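Notebook – kitchen tasks, simulated set
Tilska bench, May, Sunday session

In at 9.40. Zohreh had left the sim machine running overnight to finish rendering the previous batch, so the first half hour went on moving files off it before anything new could be recorded. The disk was nearly full again. I've moved everything older than this month to the Skostow store and left a text file in the old folder saying where it went. Please don't put working copies back on the local disk.

Plan for the session was the two-arm breakfast task: croissant with the left arm, frying pan with the right, both in the same episode. Target was 70 usable demonstrations by the end of the day. Operators were Precious in the morning and Yen-ting after lunch. I was on logging and resets. Stellan was on the phone when we needed him, which was twice.

Settings before we began:

Control: leader arms, both sides, scaling 1 to 1
Surface: marble counter, the version with the thin brown veins
Object positions: drawn afresh every episode
Lighting: fixed for the first block, varied for the second
Episode limit: 20 seconds
Instruction text: one sentence per episode, typed in before recording

The episode limit is shorter than we used in the single-arm work. Tariq asked for it because the long episodes were full of waiting, and the trained policy had learned to wait as well. It would reach the object, stop above it for several seconds and then close. Precious thought the limit was mean for the first few tries and then stopped mentioning it.

First block started at 10.25. The left side gave no trouble to speak of. The croissant mesh has a simple collision shape, more or less a bent sausage, and the fingers close on it well from most directions. What does matter is the approach. If the operator comes in low, the fingertips touch the trivet and the arm shudders, because the openwork in the mat is modelled properly and a fingertip can catch in one of the holes. We kept the episodes where this happened and the operator recovered. We threw out the ones where the mat got dragged along.

The right side took up most of the morning. The instruction says "lift the frying pan" and leaves open where to hold it. Precious began by going for the handle every time, as anyone would. With the handle grasp the pan body swings down and the wrist has to fight it, and in several episodes the pan turned in the fingers until it was facing the wrong way. So we tried the rim. It holds better, but the pan ends up at a tilt and the operator then has to decide whether to level it.
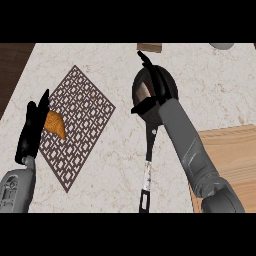 Rim grasp on the right, croissant on the left. Pan at a tilt, handle towards us.

I rang Stellan about this at 11.15. His view is that we should record both grasps and label them, and let the training sort out which to prefer. My view is that mixing them without a rule gives the policy two answers to one question and it will average them, which in this case means closing on nothing between the handle and the rim. We had exactly that with the mugs. He agreed the mugs were bad. We settled on this for now:

If the handle points towards the front of the counter, take the rim.
If the handle points left or right, take the handle close to the pan body.
If the handle points away, take the rim, near side.
Write "rim" or "handle" in the grasp column either way.

The rule depends only on what the overhead view shows at the start of the episode, so the policy has a fair chance of learning it. Whether the boundaries between the cases cause trouble is another matter. For handles at an in-between angle the operator picks, and I put a question mark in the column so they can be found later.

A note on levelling. Precious levelled the pan in some episodes and left it tilted in others. The success check only looks at the height of the pan's centre, so both passed. I've asked Zohreh to add the tilt angle to the saved state so that we can split them afterwards. Until then, operators please don't level. Lift, hold, end the episode.

Stopped at 12.50. The count was behind where I wanted it, mostly through the grasp discussion and one crash. The crash came when both arms closed within the same step while the pan was touching the cutting board. The solver gave up and the pan left the counter at speed. I saved the state just before it, folder "pan_exit", for whoever looks after contacts this month. I think that is Tariq.

Afternoon. Yen-ting on the arms from 1.35. She is quicker than Precious on the right side and less tidy on the left, and I'd like that difference kept in the data. The last set was nearly all one person and the policy copied her habits down to a small pause before each grasp. Operator initials are in the log, so anyone wanting to balance the two can do so.

Yen-ting asked whether the two arms should move together or one after the other. There was nothing in the task sheet. In the morning Precious had mostly done the croissant first, held it, then gone for the pan. Yen-ting naturally moved both at once and slowed one down when they got near each other. We carried on with her way for the second block and I added an "order" column: left first, right first, together. I went back over the morning recordings and filled it in from the replays, which took until nearly three. It would have been better to have the column from the start. The task sheet is now changed.

Two things came out of the replays that I hadn't seen live.

The first is occlusion. With the right arm stretched well over the counter, the forearm covers part of the cutting board. For this task it does no harm as the board isn't used. For the next one, where the croissant goes on the board, the policy will have to place something on a surface it can only partly see. I've written to Zohreh about adding a second view from the side. She says rendering time per episode would nearly double and wants to know whether the wrist views would do. I don't know. We should try one small batch with wrist views before asking for more machine time.

The second is the wooden block at the far side of the counter. It's there as clutter, along with the grey round thing, and the randomiser is allowed to put it close to the pan. In some episodes the right fingers finish very near to it, and in a few they push it. The success check doesn't care. I've kept the ones where it was nudged and marked them, but I have also raised the minimum distance between clutter and target objects for tomorrow. Too much clutter contact in a first set makes it hard to tell what went wrong when the policy fails.

Varied lighting went on at 3.10. The pan looks quite different from one setting to the next. The inside picks up coppery patches where the light catches it, and in the brightest settings the rim is hard to make out against the rest on the operator's screen. Yen-ting missed the rim four times in a row at one point. We turned the brightest setting off for recording. It can be put back in when the episodes are rendered again for training, since the motions are stored separately from the pictures. Anyone doing the second render should check that the setting is back on.

Instruction text. We had been typing the same sentence every time. Tariq wants variety, so from 3.30 we used 5 wordings in turn:

pick up the croissant and lift the frying pan
lift the pan with your right hand and the croissant with your left
take the croissant off the mat and raise the pan
get the pan and the pastry off the counter
hold up both the croissant and the frying pan

The fourth is slightly wrong, as the croissant is on the mat and the mat is on the counter. Precious pointed this out. I left it in. People do talk like that, and the set should have some loose wording in it. If it scores badly in testing, it is easy to filter out by the text.

Finished recording at 5.20. We reached the 70, with the last few done by Precious so that Yen-ting could rest her wrists. The leader arms are still stiff at the left elbow. Sani, the supplier, sent a replacement bearing and it's in the drawer under the monitor, unfitted. I'd sooner have it fitted before the next long day than after.

I ran the checker over the whole set before leaving. It flagged 4 episodes with a jump in the right gripper reading between one step and the next. I replayed them. In each the fingers are steady and only the number jumps, so it looks like a logging fault and the motion is fine. I've moved them to a side folder and haven't deleted them. If the fault is in the logger, it will be in the older sets too, and someone should run the same check on those.

Naming: the set is saved as bramance_breakfast_a, following the project name. Please don't rename it when copying. The training scripts look for the name and fail without a message if it's missing, and Stellan lost most of a morning to that last month.

For next time:

Tilt angle in saved state – Zohreh
Contact crash, folder pan_exit – Tariq, if it is his month
Bearing on left leader arm – me
Small batch with wrist views, croissant to board – Yen-ting and me
Gripper jump check on the older sets – unassigned
Decide about levelling the pan before block c, and put it in the task sheet

One more on the rule for the grasps. Going home I wondered about handles that point towards the front and hang over the edge of the counter. The rule says rim. I'd keep it that way, but the randomiser hasn't produced many of those and we may want to place some by hand. I've left a space for them in the plan for block b.

Machine left on, render queue started at 5.55, lights off.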